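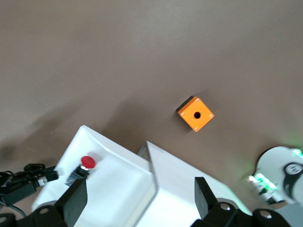 # Lirnesen lance un atelier pour monter soi-même ses boîtiers de commande

Bonne nouvelle pour celles et ceux qui bricolent des pupitres dans leur garage (je plaide coupable) : Lirnesen ouvre en octobre un atelier du soir consacré aux boîtiers à boutons. Oui, les petits cubes en plastique qu'on visse au bout d'un câble, avec un poussoir dessus ou un gros champignon rouge. J'en rêvais depuis un moment, parce que les tutos en ligne vont presque toujours trop vite sur la partie câblage et beaucoup trop lentement sur le déballage !

Le principe est simple. Chacun reçoit à l'arrivée un boîtier nu, couvercle percé, et repart avec un boîtier complet, câblé et testé. L'atelier s'étale sur trois soirées, dans les locaux de Mivudwood, à l'étage, là où se tenaient avant les cours de soudure. On commence à 18 h 30 et on finit quand tout le monde a refermé son couvercle, ce qui, me dit-on, peut mener assez tard.

La première soirée est consacrée au boîtier orange, celui au couvercle carré avec une vis près de chaque coin et un trou rond au milieu. J'ai eu le droit de passer un moment à la table avant l'ouverture, et j'aime beaucoup ce modèle : la couleur se repère de loin sur la table, et le couvercle encore vide permet de parler tranquillement du perçage, du joint, du sens de montage et du petit ergot qui empêche le bouton de tourner. Ça paraît idiot, l'ergot. J'ai quand même monté un bouton de travers pendant deux ans sur ma scie, alors je vais écouter.

La deuxième soirée passe à l'arrêt d'urgence. Là, on travaille sur un boîtier en plastique blanc, avec son dôme rouge bien brillant et la bague métallique juste en dessous. Au programme : la différence entre un contact normalement fermé et un contact normalement ouvert, pourquoi l'arrêt d'urgence se câble sur le premier, et comment vérifier le tout au multimètre. L'équipe insiste aussi sur un point qui me plaît bien : un arrêt d'urgence fait maison reste un exercice, et personne ne repartira en prétendant mettre une presse aux normes avec ça. Pour une vraie machine, on passe par un professionnel, point.

Pour la dernière séance, c'est plus libre. On apporte son projet (un aspirateur d'atelier, une lampe, une manette géante pour les enfants, j'ai entendu parler d'une sonnette de poulailler) et on avance dessus avec de l'aide. Les boutons et les contacts viennent de chez Awasthi, qui les fournit à prix réduit, et les outils sont prêtés sur place. Prévoyez simplement un petit tournevis que vous aimez bien, ceux de l'atelier ont vécu.

Côté tarif, comptez un peu plus de 200 euros pour l'ensemble, matériel compris. Ce n'est pas donné, je le reconnais, mais on garde les boîtiers montés et le dossier de schémas imprimé, et l'inscription peut se régler en deux fois. Les habitants du quartier Waltora sont prioritaires pendant la première semaine, ensuite c'est ouvert à tous. Pas besoin de connaissances en électricité, il faut juste savoir dénuder un fil, ou avoir envie d'apprendre avant la première soirée !

Les inscriptions se prennent à l'accueil de Mivudwood, l'après-midi à partir de 14 h, ou directement auprès de Lirnesen. Une autre session est envisagée en février si celle-ci se remplit, avec cette fois les boîtes à plusieurs boutons et les voyants lumineux. Moi, j'ai déjà réservé ma place pour octobre et je viendrai avec ma scie. Enfin, avec une photo de ma scie, elle pèse une tonne.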